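Plarkow gallery: teaching two arms to tidy up

Hello again! A few of you asked what I've been up to all summer, so here's the gallery page I kept promising. The short version is that I sit next to a pair of robot arms and show them how to put things away, over and over, and every go gets saved so that a learning system can work from it later.

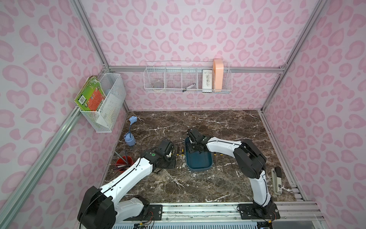
Screwdrivers and the blue tray

Yellow handles, dark marble, leopard print on the walls. The right arm has its fingers down in the tray and the left one is hanging over the little black plate. I do love this corner of the project.

How a session goes

We call one go an episode. I put the objects out, start the recording, steer the arms through the job and stop when the last thing is where it should be. Then I shuffle everything and start again. The screwdriver job had a target of 663 episodes, and I did a good share of those myself with a flask of tea and the radio on low (Radio 3 if I'm concentrating, something much worse if I'm not).

The objects get moved between goes on purpose. If the screwdrivers always started in the same spot, the system would learn the spot and be hopeless the minute one rolled a bit to the left. So I turn them, swap their order, put two close together, and now and then I lay one at a really awkward angle and regret it straight away.

The bits and bobs round the edge

The red bucket of rods, the light blue lamp toy and the stapler have no part in the screwdriver job at all. They're there to be ignored! A system that has only ever looked at a bare table gets muddled by a busy one, so we like a bit of clutter, and I get to choose it. Same with the wire baskets on the walls. The picture book was my pick and I'm quite proud of it.

Walls, and why I have opinions about them

Changing the panels is part of the job too. Bianca Furtună, who runs our sessions, keeps a list of 19 wall and tabletop pairings and we work our way down it. The pink spots with the marble is number 12 and my favourite by miles. There was a mustard stripe in June that gave me a headache by lunchtime, and I was not sorry to see it unscrewed.

What we keep and what we bin

Dropping a screwdriver doesn't mean the episode is wasted. If I pick it up again cleanly we keep it and tag it "recovered", and Bianca is rather fond of those, as they show the system what to do after a fumble. What does get binned is anything where I dithered. Long pauses are no use to anyone, and I dither a lot just before lunch.

After each batch of 100 I watch the whole lot back at double speed and write the labels. One line each, plain words: "right arm picks up screwdriver, places in tray". It's slower than the recording and much duller, but I've got fast at it. The project total across all the jobs stood at 2,277 when I wrote this.

Next up

We move on to stationery next, so I imagine the stapler will finally get its turn. I'm told two-armed stapling is horrible to steer. If you've tried anything like it, do leave me a comment, I'd love some tips before I start!

Posted in: Plarkow, robots, behind the scenes
July 2024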